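Rūta Jõgi starts her day at Watar by looking at failed grasps. On Wednesday, when I visited her, she had 300 of them waiting in a folder, all made overnight in simulation.

"I read them like other people read the news," she says. "First the strange ones, then the boring ones. The boring ones teach me more."

Her team of two writes Trerkora, a planner that decides how an arm should come to a small object when bigger things stand near it. Her colleague Indrek Kuusk takes care of the perception part.
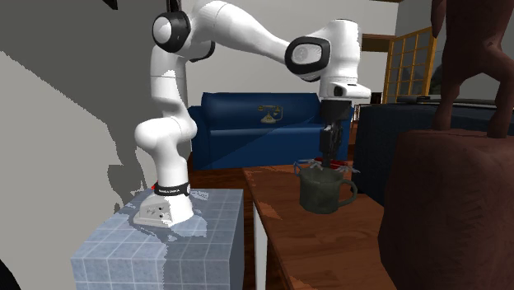
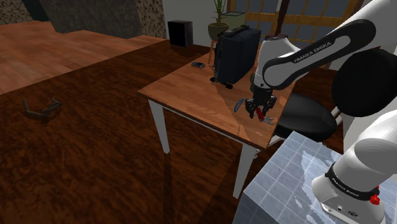

Rooms, light and furniture are changed from run to run, she explains, and the planner gets only what the cameras would see. "If I give it the true positions, it becomes lazy. Then we go to the real arm and it is a very sad afternoon."

I asked her what is the most difficult part. She thought for some time.

"Thin things. A handle, a loop, anything you can look through. Indrek's model sees the hole and says, very nice, here is table. So my planner believes it can close the fingers there."

The new version keeps 10 candidate grasps and drops them one by one while the arm is moving. Jõgi wants to run it 3,600 times before November. After that comes the calibration tool, which she calls "old, and mostly my fault."

14 comments
Shared 52 times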